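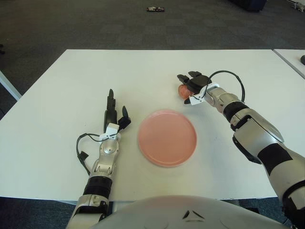

Setting a Table, Session 7: The Plate and the One Thing On It
Evening course, Candton rooms. Tutor: Byung-chul Kang

Before we begin
Several of you handed in Wednesday's exercise with a napkin, a sprig of something and, in one case, a candle. The exercise was called "Plate". Please read the title next time.

1. The plate by itself
Put a round plate on a plain table and leave it alone for a minute. You will want to add a fork. Resist. Walk round to the other side and see whether it still looks as if someone meant it to be there. Dead centre is perfectly respectable, whatever the Arboleda magazine crowd may say, and a few inches off will do no harm if it looks deliberate. Half an inch off looks like an accident.

Colour: pink on white is kinder than you'd think. White on white is what people choose when they are frightened of their guests. A matte table also saves you from the ceiling lights, which at Candton are unforgivable.

2. Rim and well
The flat part in the middle is the well. The raised edge is the rim. Food goes in the well. I have been teaching this for 23 terms and still have to write it down.
A shallow rim stops a grape from leaving, provided the grape isn't very determined. It will not stop soup, so use a bowl.

3. One piece of fruit
Choose an apple with some character. Red streaked over yellow gives you a good side and a less good side, so turn it before you put it down and you'll have something to face the guest. Stem end up. Hold it over the top and round the side, lower it, and let go only when it has stopped wanting to roll.
Watch the far edge of the plate. An apple perched over the rim is neither on the plate nor off it, and the eye goes straight to it.
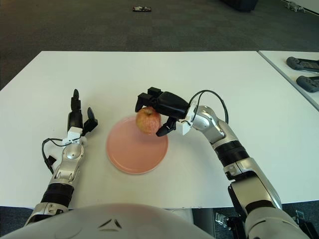
4. Homework
One plate, one fruit, one table. Write half a page on where you put the fruit and why. "It looked nice" is not half a page, even in large handwriting.
Optional reading: the Storine booklet, chapter on side plates. It is very dull and mostly right.
Bring your own apple to the next session. The last bowlful was eaten during the break.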